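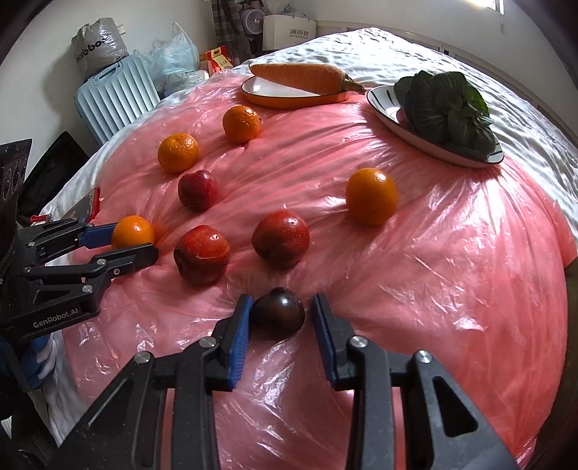 Ticket 447
Product: Toton heated mattress pad, queen, single controller
Opened: 10/07/2019
Status: closed

The pad shuts itself off 10 minutes after it is switched on, at any setting. The controller light goes from green to flashing amber and stays that way until the plug is pulled. We have two of these pads at the Sallerby house, bought together in January. The faulty one is on the bed with the pink plastic sheet over it. The other works normally. I have tried a different wall outlet with no power board. Same result.

Reply from support:
Flashing amber means the controller has cut out on temperature or on a poor connection. Please unplug at the wall, disconnect the controller from the pad and look at the pins in the socket at the foot end. Check also that the pad is flat, with no folds under the fitted sheet, and that the controller isn't covered.

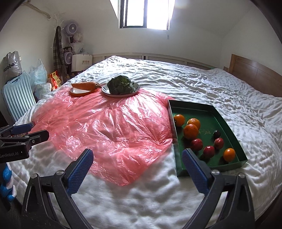 Customer update:
Pins look straight and clean. The pad had a fold near the foot end, so I took it off and refitted it with the elastic pulled down at all four corners. Ran it on low. Amber again after 10 minutes.

Reply from support:
Thanks. Please swap the two controllers and run each pad on medium for up to 200 minutes. Don't leave either one unattended while testing.

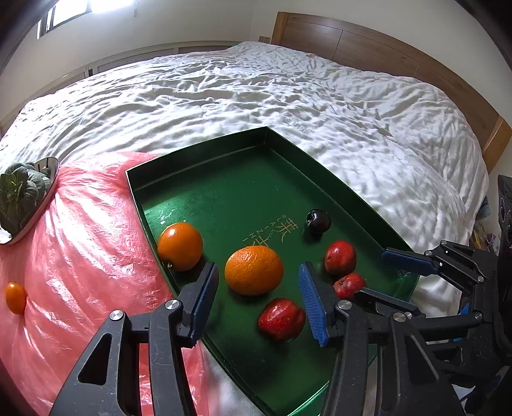
Customer update:
Swapped them. The fault moved with the controller. The pad that was cutting out now stays on, and the good pad cuts out.

Reply from support:
The controller is faulty and the pad is fine. Replacement sent under warranty from our Flullau warehouse. No need to return the old one, but please cut the cord before you recycle it.

Customer update:
New controller arrived and is fitted. Has run two nights on medium with no amber light. Please close.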